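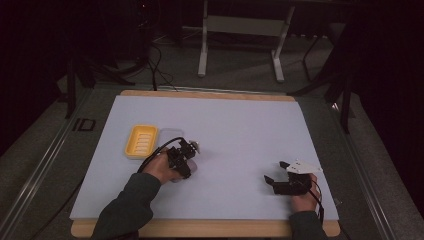 Can a machine do the small chores yet?

Home | Forum | Chores and Machines | Search

stasley_30
I have tried this question for almost 17 months. My opinion is: not yet. Look at a yellow soap dish with ridges. A person picks it up without thinking. For a machine, the clear plastic next to it is already a problem, it can hardly be seen on a pale board.

jalla
I don't agree. In August our shop gave the sorting of lids to an arm and it does well – slow, but well.

stasley_30
Lids of one size, I suppose? At home nothing has one size. And two fingers are only two fingers.

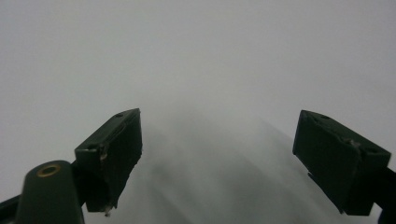
When the edge of a finger is worn, I would want to know if it still holds a slippery thing the same way. My wet soap dish will not wait for a new finger.

jalla
You can change a finger in one minute. My own hands are also worn, after 184 shifts.

ekwueme
For the shop floor I say yes, for the kitchen no. Please do not mix the two.

Comments
stitent: I would pay for one that only wipes the sink.
ekwueme: Me too, but not 1,552 dollars.

Contact | Copyright | Back to top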